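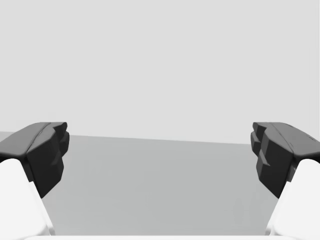

The complaint came in at 11:20 at night, and Ngozi Oyelaran took it because she was the only one at the desk. A man on Mottram Street said somebody was running a leaf blower.

"At this hour?" she said.

"Listen," he said, and held the phone out of his window. She heard it fine.

The town of Sillesar had a noise ordinance that went back to before she was hired. Nothing louder than conversation after ten, measured at the property line. The fine was $113, and $40 more if you paid late. Most people never learned the number, because most people turned the thing off when an officer walked up the driveway.

She sent Bautista Godoy. He was new that fall and still wrote down everything.

He found the house by the sound. It was a small place with the porch light on and a big maple out front, and a woman in a winter coat was working her way along the fence with the blower strapped across her shoulder. She had already filled a row of bags. Bautista stood where she could see him and waved his flashlight at the ground until she let go of the trigger.

"Is it too late?" she said.

"It's after eleven, ma'am."

She looked at her wrist, but she wasn't wearing a watch. She said her name was Hayley Tunstall and that the bags were due at the curb by six. He told her the ordinance said ten o'clock. She said she knew that. She had a different paper in the house, she said, and went in to get it.

It was a notice from the city, folded in thirds. He read it under the porch light.

2019-10-31
FINAL NOTICE. Leaves remaining on public sidewalk at the above address must be removed by 6 a.m. November 9. Failure to comply will result in removal by the city at the owner's expense.

It was signed by Revathi Gounder, Code Enforcement. Bautista knew her. She had the office past the water fountain and kept her door open.

"You've had this more than a week," he said.

"I work nights at Skemamar. I'm off tonight. This is the night I had."

He copied the number of the notice into his book, 1294, and then couldn't think what to do next. Across the street a curtain moved. He called the desk.

"Has she stopped?" Ngozi said.

"She's stopped. But if she doesn't finish, Revathi's going to bill her."

"How much is left?"

He walked down and shone the light along the sidewalk. The leaves were deep from the hydrant to the corner. "A lot," he said.

"Does she own a rake?"

He asked. She owned one rake. The man on Mottram Street, whose name was Jamie Bickerstaff, came out then in slippers and a parka and wanted to know if there was going to be a ticket. Bautista said there was going to be a warning. Jamie said a warning wasn't much. He said he had put up with the blower the week before, too, at two in the afternoon, when it was legal, and that he had been trying to sleep then because he also worked nights.

"Where?" Hayley said.

"Nirnier. The cold storage."

"I was there before Skemamar. Is it still the same supervisor on the dock?"

"Still the same," Jamie said.

They talked about the supervisor for a while. Bautista wrote out the warning on the hood of the car and tore off her copy. When he gave it to her she put it in her coat pocket with the notice. Jamie had gone back across the street, and his garage door was going up, which was loud – though probably not loud enough to measure.

He came back with a rake. It was missing some teeth on one side.

"I'm up anyway," he said. "You start at the hydrant."

Bautista reported himself clear at 11:52. Ngozi logged it as a verbal and then corrected it to written. At 12:30 the phone rang again, and it was a woman on the next block, asking if the police knew there were people out on Mottram Street with flashlights.

"Yes, ma'am," Ngozi said. "They're raking."

The woman asked if that was allowed. Ngozi got out the binder and looked it up.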